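# Unit 6: Rules for Robots Near Heat

Course: Household Automation, Good Practice. Bring this sheet to the Thursday lab.

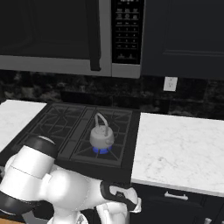

Why write safety rules for a simulated kitchen at all, one reader of last term's handout wanted to know, when the worst thing that can burn down is a file? A fair complaint, and it came with a second one, that the rules took longer to read than the task took to run.

The answer to the first is that habits travel. A policy trained to sweep its forearm across a lit burner will do so again in a real house, with real curtains. The simulator forgives everything, and so it is a poor teacher unless you grade it like a strict one. As for the second complaint, the rules have been cut. You're welcome.

## 6.1 What counts as "hot"

For this course, a burner is hot if it is lit, or if it has been lit at any point in the episode. Your simulator may well cool the grate to room temperature the moment the flame goes out. Ignore it. The course default is a cool-down of 200 seconds of simulated time, and a kettle or pan that has sat on the burner gets the same treatment.

The handle is part of the kettle. Every year a team argues otherwise. A tall wire handle over a lit burner is to be treated as hot until your own sensor model says different, and "we didn't model that" is not a sensor model.

## 6.2 Keep-out zones

Draw the zone around the flame first and the cookware second. Most of you will do it the other way, as the kettle is the thing you want to grab.

- No link of the arm passes over a lit burner. **Link** means all of them, elbow included.
- Approach cookware from the side, at handle height.
- Stay 40 mm clear of any grate that isn't part of the task.
- Nothing gets carried across the cooktop if there is counter on a path around it.
- Cabinets above and drawers below count as obstacles, open or shut.

In the Hasell kitchens the microwave hangs over the cooktop, so coming in high and dropping straight down is a bad plan twice over. Planners love it anyway. Add the microwave's underside to the collision set by hand and check that it stayed there after you reloaded the scene. (It may not have. See the bug list.)

## 6.3 Order of operations

For "take the kettle off the heat," the accepted order is:

1. Confirm which burner is lit.
2. Turn it off.
3. Confirm that it is off.
4. Pick a landing spot that is clear and level.
5. Lift, move, set down, release.
6. Back away before you do anything clever.

Step 3 is where points go to die. Sending the command is one event and the flame going out is another, and your log has to show both. The Yin baseline skips this step and scores very well on speed, which is why we don't rank by speed.

If the task says the flame stays on (simmering, say), write that in the task card and leave the knob alone. A robot that helpfully turns off somebody's soup has also failed.

## 6.4 Stopping

A stop has to work from every pose, including the embarrassing ones. "Freeze in place" is fine over a counter and terrible over a flame. Each team files a retreat pose for the cooktop region, and the stop routine goes there if any link is inside the zone. With a full kettle in the gripper, retreat slowly and hold it upright. Do not let go. The Erach controller opens its fingers on a fault by default, so change that setting before anything else.

## 6.5 Passing the unit

You need 2000 logged episodes with the burner state varied between runs, and 90 percent of them must finish the task. Zone violations are scored separately and the allowance is zero. A run that delivers the kettle beautifully by way of the fire counts as a failure, however nice the video looks.

Randomize which burner is lit. A team whose policy has only ever met one lit burner has taught it a location, and you will find this out during grading, with the rest of us watching.

## For Thursday

Read the Lutier checklist, sections on heat and on stopping. Bring your retreat pose on paper, plus one rule from this sheet you think is wrong and a log that backs you up. Complaints without logs go in the usual drawer.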